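Notes from a visit to the Levenura open day

Levenura opens its building twice a year, and I went along in December mainly to hear about the software. The company writes control and planning code for robot arms and sells it to people who already own the hardware. The invitation promised a tour, two talks and lunch. I missed the first talk, on pricing, as the bus was late.

The building used to be an insurance office and still feels like one. You sign in on a tablet, get a sticker and go up one flight of stairs. Our group had people from two packaging firms, a few students, and a man from Buschmann who was there to ask about licences and did so at every stop.

The first stop was the planner, called Kovon. It takes a target pose for the gripper and a model of the surroundings and gives back a joint path. What I had not understood from the website is that it keeps old paths. When a new request comes in, it looks for a stored path with a similar start and end, bends it to fit and checks it for collisions. A fresh search only runs if that fails. The library on the demo machine held 1492 paths. We were shown a request answered from the library and then the same request with the library switched off. The second took visibly longer, and the path had an odd loop at the elbow which the first one did not.

I asked how the library is cleaned. There is a nightly job that replays each path in simulation against the current model of the cell and drops any that now collide. Paths that pass but have not been used in the last 100 days are moved to a slower store. The man from Buschmann asked if the slower store needed its own licence. It does not.

Next came perception, and this was the part I had come for. The wrist camera runs all the time, and part of its view is always filled by the robot itself. Levenura deals with this by working out from the joint angles and the gripper model which pixels ought to be robot, and masking them before anything else sees the picture. The mask is worked out again for every image, as the fingers move. If it is too tight, the edge of a finger leaks through and the planner believes there is an obstacle right next to the gripper. If it is too loose, you throw away the area near the fingertip, where you most need to see.
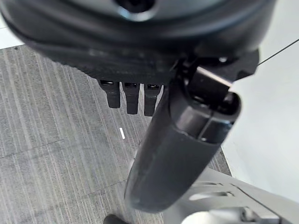 Jarrah Prendergast thought the mask was the wrong place to spend the effort, and said so: a depth check at the fingertip would catch most of the false obstacles, and the padding could then come down to almost nothing. The reply was that they had tried this and found depth readings very near the gripper too patchy to trust on their own. Both sides agreed that cables are the worst case, as a cable hangs differently in every pose and the joint angles say nothing about it. At present the mask is simply widened where a cable is expected. Prendergast wanted to know who decides where it is expected. The answer was that somebody draws it in by hand when the arm is set up.

The padding is set in a plain text file and can be up to 4 mm. I would have liked to see it changed live, but the tool that reloads the file was being rewritten.

After lunch (sandwiches, decent soup) there was a short talk on logging. Everything the controller does is written out with one shared clock, so that a camera image, a joint reading and a planner decision can be lined up later. The viewer for this is called Ustorer. You drag a slider and the joint plots, the mask and the planned path all move together. The speaker opened a log of a stopped run and went through it backwards until the planner's distance to the nearest obstacle dropped suddenly, at step 131. The mask at that step was one image behind the joints. The fix was to hold the planner until the two time stamps matched, and the cost is a slightly slower loop.

I found this the most useful half hour of the day. We have the same kind of fault at work and have been looking for it in the planner - it may well be in the timing. Ustorer reads our log format with a small converter, and they have promised to send me the script.

Two things I did not get an answer to. One is how Kovon behaves when the model of the cell is wrong but not wrong enough to cause a collision. The other is whether the path library can be shared between two arms of the same type whose calibration differs a little. I have written to ask about both.

The tour ended at half past three. The slides are being sent to everyone who signed in.

Contact | Copyright | Back to top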